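The Corner Next to the Stove

4 January 2021

Print this post | E-mail this post

I spent most of the long weekend on one corner of the kitchen. It is the stretch of counter between the wall and the stove, and it is where everything ends up. I cook there, I dry dishes there, and since we moved to Brisville in October it has also been where I put anything I have not found a place for.

The kitchen in the old apartment had a pantry. This one has two upper cabinets and a drawer that sticks. So the bottles and jars stay out, and I have stopped feeling bad about it. I use the vinegar every day. I use the salt every day. If they go in a cabinet I only have to take them out again while something is burning.

What I did first was take it all off the counter and put it on the floor in the hall. Then I washed the tile with dish soap and a rag. Grease from the stove travels farther than you would think, and the grout behind the bottles was worse than the grout next to the burners. I went over it twice. The second time I used baking soda and an old toothbrush, and that got most of it.

Then I threw things out. There were 14 jars in the hall and I kept fewer than I expected to. Two were chili sauces with a spoonful left in each. One was a fermented tofu I bought by mistake and never liked. I also found a soy sauce that had gone thick at the neck, and a bag of dried shrimp older than the lease.

What went back is what I cook with. The black vinegar stands at the wall because it is tall and easy to grab over the rest. The mushroom sauce goes next to it. My mother used to put mushroom sauce on plain noodles and call it lunch, and I do the same. The yellow spice stays in its small jar. Salt I leave in the bag. I have tried a salt crock and a salt shaker, and both of them clumped in summer. A bag folded over at the top has worked fine for me.

Knives were the other problem. I have a block for the regular ones, and it goes at the back. The cleaver does not fit in any block I have owned, so it gets its own wire rack, toward the front where I can reach it. I use it for nearly everything, including garlic. The bamboo board leans on the wall behind the rack. I stand it up so the air gets to it. The last board I had was kept flat and it turned black along one side.

The mat is the newest thing. I ordered it from Dirnix with a 20 percent coupon and it took 8 days to come. It is a plain cloth mat, gray-blue with thin yellow lines, and it covers a good part of the counter. I wanted something soft under the dishes. We have already chipped two of the white plates on the bare counter, and the bowls are heavy. Now the plates get stacked on the mat and the bowls go in front of them. It goes in the wash with the towels.

I do not have a dish rack and I am not getting one. I had one in Tully and it was always full. With only the mat, I run out of room quickly and have to put things away.

Still to do: the drawer, a hook for the teal cloth so it stops hanging off the counter, and a better lightbulb over the sink. I also need to look at my plates more carefully before I stack them. I am not a thorough washer when I am tired, and the top one will usually tell you that.

The drawer is next weekend. I will need to borrow a plane for the left side of it.

Comments (4)

ulttongirl wrote:
I keep my salt in the bag too. My husband hates it. Where did you get the wire rack for the cleaver?

Author wrote:
A kitchen supply place in Ultton, years ago. I don't think they carry it anymore.

pan_lid wrote:
Try rubbing a candle along the drawer runners before you plane anything. Fixed mine in 2 minutes.

rosehip52 wrote:
Does the mat hold up if you set a hot pot on it? I have been looking for one.

Print this post | E-mail this post

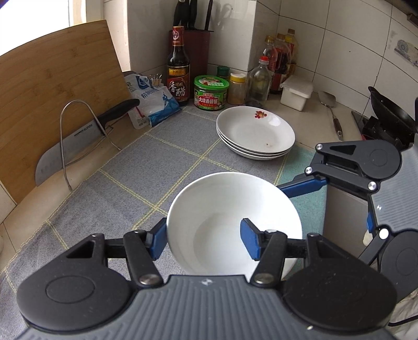
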